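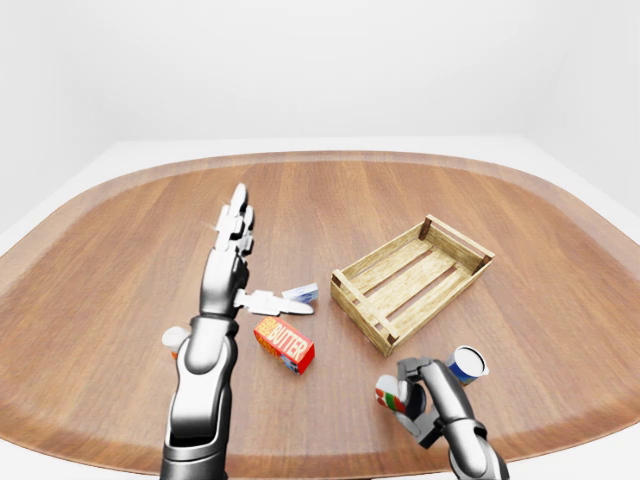 Simulated tabletop task with two arms, grocery items and a wooden crate.

Call for Participants: Remote Operation Study in Two-Handed Grasping

The Prumance research group at the Grendari Institute invites adults to take part in a paid study on how people guide a pair of robotic arms through packing tasks. All work is done in simulation. Participants control both hands from a desk at our laboratory, using tracked gloves and a monitor.

The study follows an earlier trial of our method, Mamo, which learns finger placement from a small set of human demonstrations. In that trial, a controller trained on 40 demonstrations placed household items in a crate more reliably when the operators had been allowed to choose which hand to use. We now wish to learn whether the same holds for operators with no previous training.

We are seeking 17 participants. Each will attend five sessions, scheduled in December between 9 a.m. and 4 p.m. The first session includes instruction and practice time. Groceries such as cartons and cans are used in every session, and their starting positions vary.

Applicants must be 18 or older, have full use of both hands, and have normal or corrected vision. Experience with robots or video games is not required. Persons who took part in the earlier trial are not eligible.

Participants receive a fixed payment for each session completed and may withdraw at any time without losing payment already earned. Hand motion and simulator data are recorded and stored under a participant number. No video of participants is kept.

To apply, send a short statement of interest and your available hours to Lindiwe Baloyi, Study Coordinator. Questions about the research may be directed to Lerato Nkuna, Principal Investigator. Applicants will receive a reply within seven working days.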